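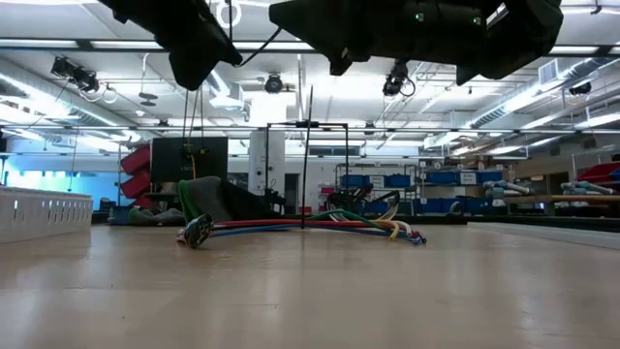
Re: [tullgate-gardens] drip line – which fittings??

On the September list someone wrote:

> Has anyone run drip off the rain tanks at Tullgate? We have
> 22 beds and the far ones get nothing by the time the
> water's gone past the tomatoes. Was looking at the Treka
> kit but the joiners look flimsy. Also is it worth burying
> the line or just leave it under mulch?

Sorry for slow reply, been flat out. Quick answers –

Joiners: the Treka ones are ok if you warm the pipe end in a mug of hot water first. Don't force them cold, they split. I lost 6 that way. Aigner ones fit the same pipe, cost a bit more, colour's a bit off if you care.

Far beds: your problem is one long run. Split it. Main line up the centre path, a tap at each branch, never more than 6 beds on a branch. Tank pressure is rubbish compared to mains so get the non-compensating drippers, the other kind want more push than a tank gives you.

Burying: no. Mulch only. We buried ours at the Drarkevier end and spent a whole weekend looking for one leak with a fork. Found it with the fork, unfortunatly.

Filter before the first tap, rinse it monthly or the drippers clog. Flush the ends too.

Have almost 100 metres of 13 mm pipe left over in the shed if you want it, bit kinked in places but fine. Bring a trailer or somthing, it's a pain to coil. I'm there most mornings till 10.

Will dig out the tap sizes tonight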